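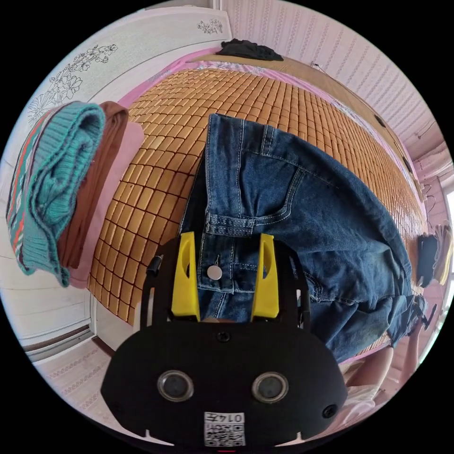

What smoothing window should I use on gripper width before training the policy?

Six frames, centered, and only on the width channel. Leave the pose alone.

htse wrote:
We went with six on the denim folding set in Simo and the grasp onset still comes out late. The width curve is flat, then drops, and the policy closes after it has already started lifting. Fingers end up above the waistband.

barryd wrote:
Your filter is probably causal. Check the config. The Simo default was changed in April and the old centered one has to be turned on by name.

htse wrote:
It was causal. Switched it, retrained, better on jeans. Still misses at the hem.

obinna_a wrote:
I don't agree with smoothing at all. Fix the timestamps first. We had width lagging pose by four frames and the filter just hid it.

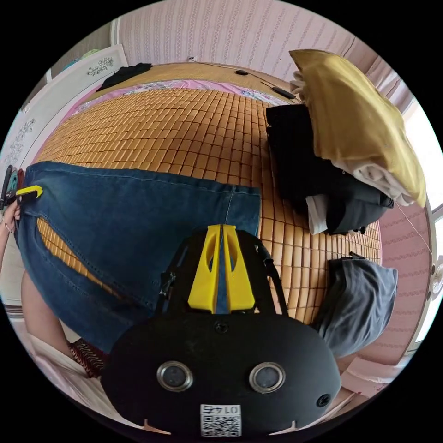 Once we shifted the width stream back by those four frames, the raw signal trained fine. Cloth corners are where you see the lag most, you only have a thin layer to close on and a late close gets you nothing.

barryd wrote:
Raw width jitters on our units. The policy learns the jitter and chatters at contact. I'd do both, align and then smooth.

obinna_a wrote:
Then lower the action rate. Chatter went away for us with a chunk length of 7.

htse wrote:
Lag here is also four. Will align, run it with and without the filter, and post both curves.

danjuma wrote:
Please include the seed. The last comparison in this thread didn't.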